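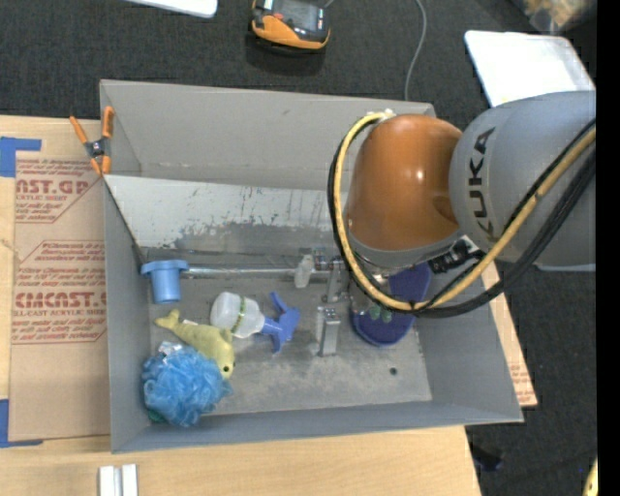 *El brazo KUKA sobre la caja de pruebas del laboratorio Bruvgate, con un peluche, una esponja de baño y una botella con pulverizador.*

Llevo media mañana en Bruvgate y todavía no me canso de mirar la caja gris. Vine en febrero a que me contaran lo de Collix, el método que han sacado Anitha Acharya y Peter Hrnčiar para que un brazo robótico recoja cosas amontonadas sin que nadie le haya enseñado antes cada una, ¡y me quedé mucho más rato del previsto!

La idea, contada a mi manera (Acharya me perdonará): en vez de reconocer el objeto y buscar su modelo en un catálogo, el sistema puntúa directamente las superficies que ve y decide por dónde agarrar. Si la mejor opción queda muy pegada a una pared de la caja, baja la nota y prueba con la siguiente. Un peluche amarillo verdoso con forma de delfín — o de ballena, que aquí hay dos bandos — le da para pensar bastante más que una botella, porque se deforma. Y la esponja azul de malla, me dicen, es la enemiga oficial del equipo.

Vamos con los números. Probaron con 240 objetos corrientes, de los que se compran en cualquier bazar, y en total hicieron 1448 intentos de agarre. Salieron bien 1312, un poco más del 90 %. De los fallos todavía están sacando conclusiones, aunque Hrnčiar ya tiene un sospechoso: las piezas largas y finas, que giran en cuanto las levantas por un extremo.

«Lo que más me gusta es que no hay que volver a entrenar cada vez que alguien trae algo raro de casa», me cuenta Acharya. Y por lo visto traen muchas cosas raras de casa.

Hema Raju, que no ha participado en el trabajo, me pone los pies en la tierra por teléfono: le parece un buen resultado, pero quiere verlo en otro laboratorio, con otra pinza y con otra luz. Eso llegará pronto, porque el grupo de Gangadharan Kurup en Sundaram va a repetir las pruebas con su propio juego de objetos. El código lo publicarán junto con el artículo, que está en revisión. Ya os contaré qué pasa con la esponja.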